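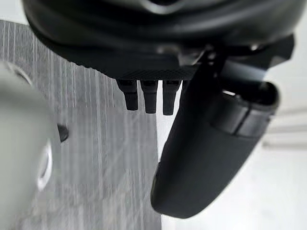

three short black pegs, close up

Search this forum Search
Is a dishwasher worth it for one person?
Posted by lauri_laitinen, 7 January 2019
40 replies | 2 shares

So my landlord is offering to put in a dishwasher if I pay $400 toward it. I live alone, I cook maybe half the nights, and I hate dishes with a passion. But I also own, like, hardly any plates. Would I just be waiting days for it to fill up while everything gets crusty? Anyone here solo and happy with theirs?

raimo_k wrote:
Don't do it. You're paying to improve somebody else's apartment! Wash up while the pasta water boils and you're done before dinner. I've done it that way for years and my sink is never full.

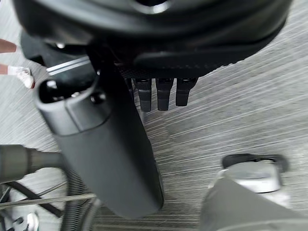
pale floor, black up top

sointuK wrote:
Raimo, you eat over the pan, you don't get a vote lol. I live alone and run mine every third night. Rinse the oatmeal bowl right away and nothing gets crusty. I did have to buy more forks, so budget for forks.

stavros_s wrote:
Depends how long you're staying. If you're moving out in July, forget it. Ask if he'll knock something off the rent instead. Mine took $175 off one month when I paid for the new faucet, and I got that in writing. 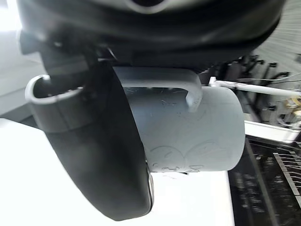
mug, very close

lauri_laitinen wrote:
Staying at least until next winter, I think. Mugs are my real problem, I drink tea all day and the brown ring never comes off. Does the machine get that out?

sointuK wrote:
Mostly! The old ones I still scrub with baking soda first.

raimo_k wrote:
Baking soda and a rag, no machine needed. Just saying. And if you've got two basins, fill one with hot soapy water before you eat and leave the other for rinsing. 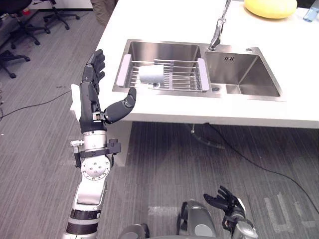

It uses way less water than leaving the tap running, and you can let the pans sit while you watch something.

eero_r wrote:
"Let the pans sit" is how I ended up with a pan that sat for a week. Get the dishwasher, Lauri. Ask for the narrow kind so you don't lose a whole cabinet.

lauri_laitinen wrote:
Ok, going to ask him about the narrow one and the rent thing. Will report back.

Load more replies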